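Can a robot arm clear the breakfast table yet?

Posted in Home & Workshop – July 11, 2018

Shenoy

My mother has trouble with her hands and clearing up after meals is the job she hates most. I keep reading that robot arms are getting cheaper. Is there anything I could bolt to a worktop that would move a mug, a plate and a drinks can to the side of the sink? I don't need it to wash anything. I have up to 2313 pounds to spend and I can follow a wiring diagram, but I'm no programmer.

Fendum

Not at that price, and not without programming. I look after two arms at a packing firm and they do one thing each, all day, with the boxes arriving in the same spot. Move the box a hand's width and they miss it.

Household things are harder because each one wants a different grip. I've been trying this in simulation at home before spending money on hardware. A cube is the easy one: flat sides, and two fingers come down over it. A mug you can take by the rim or the handle, but the arm has to know which way the handle is facing. A can will dent if you squeeze too hard. The plate is the worst of them. It lies flat and there is nothing for two fingers to get hold of except the rim, and you have to get under that.
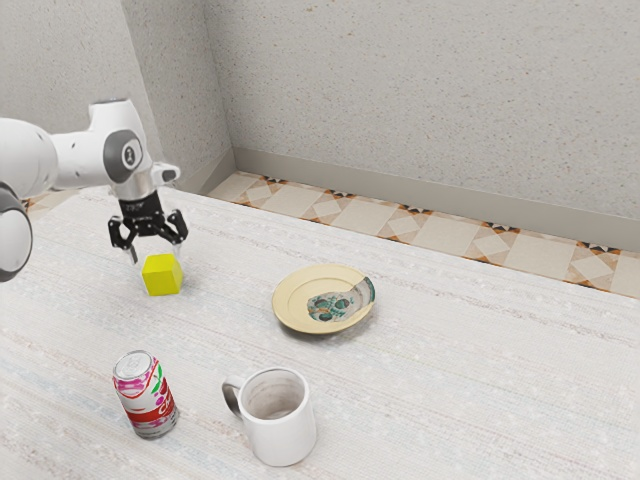
Simulated table with cube, plate, can and mug. Gripper open over the cube.

My last run was 21 tries per object. The cube went wrong once. The mug failed 9 times and the can 7. I gave up on the plate – it needs a different gripper, probably suction, and then you have trouble with crumbs and grease. All of that is in simulation too, where nothing is sticky and the light never changes. Expect worse on a real table.

If you want to learn, start with the simulation and leave the money in the bank. For your mother, I'd look at a trolley with a lip round the edge.

Isus

I agree about the trolley. We got one in April and it's been fine.

Lakix

just get a dishwasher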